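I have read a lot of advice about putting clothes in clear boxes, and most of it comes from people selling clear boxes. So treat what follows as the opinion of somebody who has paid for more of them than was sensible, and who still can't find a scarf in winter.

## Clear plastic bins for clothes: what I'd keep and what I'd bin

**"You can see what's inside."** Up to a point. You can see the colour of whatever is pressed against the wall. Dark things look like dark things. If you own one bright jumper and a heap of black ones, a see-through side will find you the bright one, which you could have found anyway. Write on a bit of masking tape and stick it on the short end.

**"Fold everything into thirds."** Fine for shirts. Thick or slippery knits undo themselves the minute you let go, and I've stopped fighting them. Lay the thing in the bin, tuck the sleeves under and move on with your life.

**"Use a vacuum bag first."** I tried 2 of the Vavow ones. Both were fat again by September. The shop said I hadn't shut them properly, and perhaps I hadn't, but I'm a grown adult and I can run a slider along a plastic strip.

**"Always buy the lid."** Depends where it's going. On a wardrobe shelf I leave the lid off, and I've had no more trouble than with it on. Under a bed, yes, get the lid. Brakley sell theirs separately, a habit I think very little of.

**Big and dark at the bottom.** This one I do agree with, grudgingly. The largest knit goes in first and makes a base, and the small light things go on top where you'll notice them. Do it on a table. Bending over a box on the floor is how you end up stuffing things in just to be done. 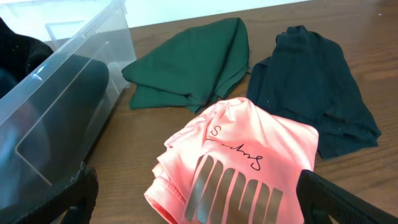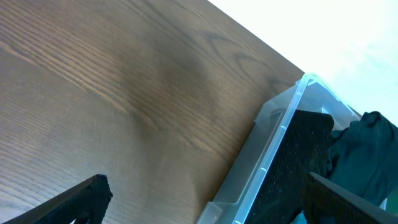 A black knit with sparkle in it, like the one in the next two, gets a bin to itself or goes at the bottom. 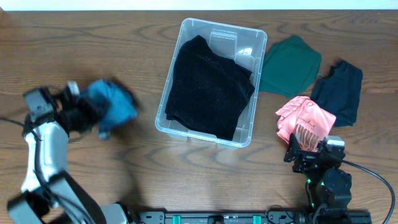
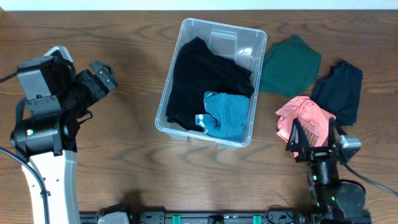
Leszek Kalinowski wrote in to say I'm wrong about the lids. His wardrobe backs on to an outside wall, and anything left open up there smells of cellar by spring. He also thinks masking tape is a waste of time, as it goes brittle and drops off, and he ties a luggage label through the handle instead. I'll give him the luggage label. On the lids I'd want to know about the wall first, as it sounds to me like a damp problem with a box standing next to it.

### A few smaller points

- Sparkly or fuzzy knits leave bits on everything. Turn them inside out before they go in, and wipe the table down before you put anything pale on it.
- Printed T-shirts: fold with the print on the inside if it's the rubbery kind. I was told to put baking paper between them. I did it for a while, couldn't see any difference and went back to using the paper for biscuits.
- Lavender bags smell nice. I've never been convinced they do anything else.
- Measure the shelf before you buy, and measure the bin at the rim, as that's the widest part. The Grurar one I brought home was 2 cm too wide and went straight back.
- Don't fill to the top. If you have to press down to get the last jumper in, it belongs somewhere else.

As for sorting by colour, I can't see the use. Sort by when you'll wear it. Chmielewska, the shop on the corner, will sell you a set of 18 coloured clips for marking the seasons, and a strip of card with "winter" on it does the same job for nothing.

Next time, drawer dividers, about which I am already in a bad mood.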